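Work and Automation, Unit 4
Handout: Who does the teaching?
Tutor: Yamuna Sastry

Read this before the seminar, together with the first chapter of the Faulkner report. We will take the vendor's claims first and the wage slips second. Bring a pencil, as there is a short exercise at the end.
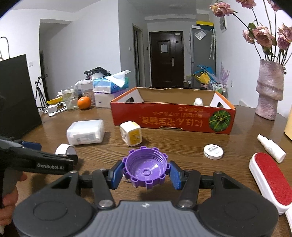
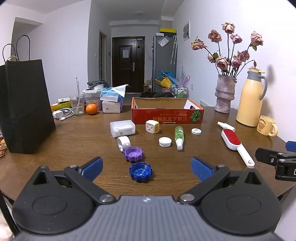
Demonstration work with hand-held grippers, tabletop sorting task.

The phrase to be suspicious of this term is "frees staff for higher-value work". Punomo used it in May when it told the packing room at Tilier that part of the line would be automated, and it has been repeated ever since by people who have never packed anything. What the staff were given first was a new job, and it was a manual one. They were asked to do ordinary handling with a tool in place of their fingers, so that a machine could later copy the movement. Look at the toothed plastic caps in both pictures, open side up, and the purple one held between the blue pads in the first. Picking up a cap like that is nothing to a bare hand. With two flat pads you have to think about where the teeth are and how hard to close, and you have to think about it again for the next cap. The job description called this "light duties".

Ashwin Iyer kept a diary through his first weeks on the project, and he has let us use parts of it. His shift target was 330 recordings. He met it on 2 shifts out of 11. On the others he was told his movements were "noisy", which he took to mean that he had handled things the way he always had. His wrist ached by mid-afternoon. The supervisor, a decent man by Ashwin's account, had no box on his form for wrists.

Drusosik, the firm that supplied the software, reports 3,172 usable recordings from the site. The figure is probably right. I would still ask what was thrown away, and whether the people who made the rejected ones were paid the same for them. The contract is silent on both points – I have read it twice.

Points for discussion

Is a packer who trains a machine still a packer? Tilier's pay grades say yes. Do you agree?

Who should own a recorded movement once the person has left the firm?

Punomo promised retraining. What would you need to see before you believed it?

Exercise: choose one small task from your own job and write it out as instructions for somebody wearing thick gloves. Keep it to one side of paper. Mark every place where you had to guess.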